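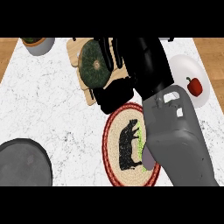
ok gripper comparison thread, day whatever. same sim kitchen, same counter, two arms, different fingers. typing this between runs so bear with me

Contenders: Tistix soft pads vs the Detura hard fingers. Controller is Tutska on both, default gains, didn't touch anything. ok touched one thing. damping. it was ringing like a bell

302 episodes so far. wanted 2000 by tonight, not happening, the render node keeps dropping out

Squash is the worst object in the set. round, slick, too wide. Hard fingers get one good contact and then it just rolls. Soft pads hold on longer but the sim hates the contact patch and slows to a crawl

Raised friction on the squash. Now it sticks to everything incl. the board. lowered it again. sigh

Long skinny veg is the opposite problem. Closing on it is fine, getting down low enough without shoving the mat is not. had 13 runs in a row where the mat moved more than the vegetable
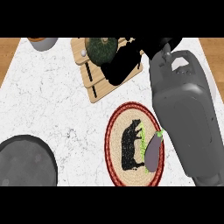

eggplant and the long green thing side by side on the bear mat, gray arm right next to them

With two things that close, the approach angle matters way more than which fingers you bolted on. Come in from the side and you get both. straight down is ok if the wrist cam can see the gap, and mostly it cant

Speaking of. overhead cam loses half the board once the black arm reaches over. Tried the Greenberg camera preset, wider view but small stuff turns to mush. Back to the old one for now

Both arms over the counter at once = planner takes nearly 35 seconds to find a path. One at a time its instant. So I'm doing turns, black arm first, then gray. boring but it runs

Where I'm at: soft pads for anything long or squishy, hard fingers for anything with an edge. Squash goes to neither. might try a bigger opening before I give up on it

Peppers are easy btw. everything can grab a pepper

Will post the success table when the rest finishes. if anyone has Tutska contact settings that dont explode on soft pads pls send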